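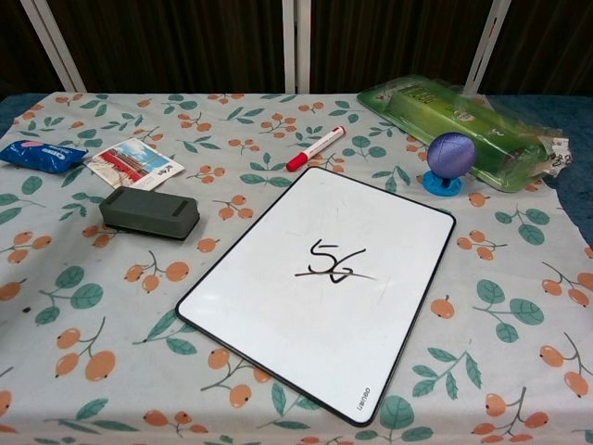 A tablecloth is a piece of cloth or plastic sheet which is laid over a table, either to protect the surface or to make it look more pleasant. It is one of the oldest household textiles still in daily use. Fruit and leaves are among the most common printed motifs, for example orange berries on thin brown stems with teal-green leaves over a pale gray-blue ground. Such a design is called a repeat, as the same group of motifs returns at regular distances over the whole cloth.

History

In the town of Wike, tablecloths were at first woven from plain linen and kept for feast days. Printed cloths came later, when the Burkoter mill began to print cotton with carved wooden blocks. The mill employed 700 persons at its largest, and its pattern archive holds 3,342 designs, most of them never sold. Delia Avram, who made the catalogue of this archive, divides the designs into floral, fruit, striped and figured.

Sizes and hanging

The part of the cloth which falls below the table edge is called the drop. For everyday meals a short drop is usual, while a formal table has a drop of 40 centimetres or more. A cloth without any drop is known in Wike as a "short cloth" -- it was used in kitchens, where a hanging edge could be pulled by children.

Care

Cotton and linen cloths are washed before first use, as they may shrink by up to 5 per cent. Stains of fruit juice should be rinsed in cold water the same day. Coated cloths are not ironed; they are wiped with a damp sponge and stored on a roll, so that no folds remain in the coating.

See also

Napkin
Table runner
Block printing
Burkoter mill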